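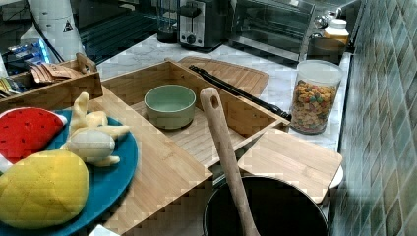
Toy fruit on the teal plate, bamboo on everything else. Counter sort-out, mid-muddle.

Siu-fong Tai
2018-02-15

Right, I said I'd do a thread on the counter and I've put it off long enough. Get a brew, it's a long one and it's mostly about chopping boards.

Background for anyone new: I've lived with this kitchen for 8 years and the worktop has never once been under control. It's a lovely worktop! There's just always a board on it. And then a board on the board.

You get one as a moving-in present, you buy one because the first one smells of onion, someone gives you a set at Christmas, and before you know it you can't butter toast without shifting a pile of bamboo.

So the rule I set myself was no new furniture, no drilling, and everything I use daily has to live where I can grab it with one hand. Everything else goes in the cupboard or goes to Tâm Thân, who has just moved into a flat with two forks and a colander.

First job was getting everything out in one go. I know the sensible people do it drawer by drawer. I can't. If I can't see it all at once I forget what I own and buy another one (see: spatulas).

The slatted box thing is the star for me. I think it was sold as a drawer organiser but it's been wasted in a drawer. On the counter it's a little pen for whatever's wandering about. The small green bowl went straight in and looked like it had always lived there.

I did look at the proper worktop caddies in Marer. The one I liked was £67. Sixty-seven pounds, for a box with a handle! I stood holding it for ages and then put it back and bought washing-up sponges.

Somebody's going to ask so yes, slats are a pain for crumbs. I tip the whole thing up over the bin and give it a knock. Once a week does it, or when I remember.

Now, long utensils. I've got a wooden spatula with a hole in the end, and a pair of black tongs, and neither will stay in a pot by the hob without the pot going over. The spatula has a hole so it WANTS to hang, doesn't it. I've just got nowhere to hang it that isn't drilled tile, and I am not drilling that tile.

I love that tile. Little squares, greens and greys and browns all mixed up, and it hides splashes like you wouldn't believe. The grout is another matter. Old toothbrush, bicarb, radio on, and accept that your shoulder will hurt.

Several of you sent me the Torkex sticky hooks. I've tried them. On a big smooth tile, fine I'm sure, but on small mosaic there's a grout line every time you turn round and the pad never gets a grip. Mine came down at two in the morning with a ladle on it. Never again.

Also the tongs. Where do people keep tongs?? They're too long for the drawer, they spring open the second you look away, and laid flat across a board they roll off when you reach past. Serious answers please.

OK, boards. I'm going to be strict. Big one for bread and veg. Square one for garlic and chilli and anything else I don't want in my apple slices. The one with the groove for anything juicy. And then a long thin one I can't bear to part with because it's good for carrying things to the table.

My mum's system was one board, scrubbed with salt and half a lemon, stood up by the window. It lasted over 2576 dinners by my brother's reckoning (he worked it out on the back of an envelope to win an argument, don't ask me about the method).

She was right about standing them up though. Flat on marble they can't dry underneath, and then you get that grey bloom on the bottom. If you've only got room to do one thing from this thread, stand your boards up.
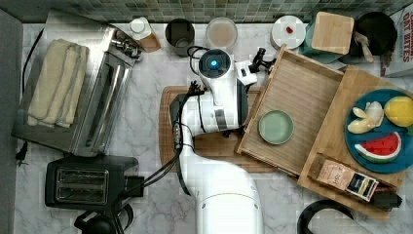
I then went and laid them all flat again, obviously, to see which ones overlap and whether I could get away with two layers. You sort of can, if the bottom one is the big dark one you never move. The tray goes half over it and the lighter board half under the tray. It's a bit like packing a car boot.

What you can't do is get at the bottom one in a hurry. So the bottom one has to be the board you'd miss least, and that's made the decision for me really. Tâm, it's yours. It's heavy, bring a bag.

On plates: I keep one coloured plate out for fruit and I'd recommend it to anybody. It stops things rolling about, and if it's a strong blue like mine then yellow looks gorgeous on it. A fruit bowl just buries the banana at the bottom and you find it by smell.

The back row along the tiles is next. Bottles and cups and boxes all creep along there like they're queuing for something. I had a Grurel spice rack for that spot once and it lived there a month before it became a rack for post.

Cereal stays out. I've had that argument in this house and lost it. It does at least have a container now.

A word on oil, as three of you have asked me already. I get the plain food-safe stuff from Coşkun, the hardware place by the station, and the man there told me to warm the bottle in a mug of hot water first. Makes a huge difference! It goes on thin and soaks in by the morning. Wipe off what's left with an old tea towel you don't love.

Do the edges. Everyone forgets the edges and that's where bamboo starts to split.

And not in the dishwasher, please, I'm begging you. I've lost a good one that way. It came out shaped like a crisp.

So the to-do list now reads: tongs, back row, somewhere for the spatula, oil the square board, find out when Tâm's about. I'd like it all settled by March, when my sister comes to stay and takes over the cooking and moves every single thing anyway.

If you've got a mosaic splashback and you've found a hook that really holds, please reply with what it is and how long it's been up. A week doesn't count!

Off to do the groove on the juice board with a cocktail stick. More when I've tackled the back row.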